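Prerkska Tabletop Set
Data card, release 2

Overview

The Prerkska Tabletop Set is a collection of short manipulation recordings made by students of the Ullau robotics course as their second-term project. Participants carry out simple tasks at a table with a pair of hand-held grippers, and the recordings are used later in the course to train and compare control policies. The set contains 2533 episodes. It is released for teaching and for non-commercial research.

Project lead: Somtochukwu Olatunji
Maintained by: Horobets student laboratory

Collection

Sessions were held on Thursday afternoons during term. Students worked in pairs, one operating the grippers and the other keeping the session log, and changed places halfway through. Each student completed a short practice session before any episode was accepted. Operators were asked to work at a natural pace and to finish an attempt even when an object had been dropped – failed attempts are kept and labelled as such.
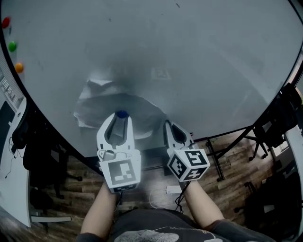

Tabletop session: both grippers reaching towards a crumpled sheet, with three coloured balls near the rim of the table.

Objects were everyday items supplied by the course or brought in by the students. Their starting positions were chosen by the operator and were not measured. Lighting and furniture were left as they were on the day, and users should expect backgrounds to vary between sessions.

Contents

episodes/ – one folder per episode, with video and gripper pose
logs/ – session logs, typed up from the paper originals
labels.csv – task name, outcome and operator code
splits/ – training and test lists; the test list holds 400 episodes

There are 12 task names in labels.csv. Episodes in which the operator changed task part-way carry the name of the first task and the outcome "mixed".

Known limitations

Gripper pose is unreliable where a marker cube is turned away from the camera or covered by the other hand. Such passages are flagged but have not been repaired. Right-handed operators are over-represented. The earliest sessions have no log entries for object names, and these fields are left blank.

Consent and privacy

All operators gave written consent to the release of their recordings. Forearms and clothing may be visible. Audio was not recorded. Requests for removal should quote the operator code and be sent to the project lead.

Changes in release 2

Duplicate episodes removed. Outcome labels checked by a second reader. Files converted to the Trodix layout used elsewhere in the course. The next revision is planned for August.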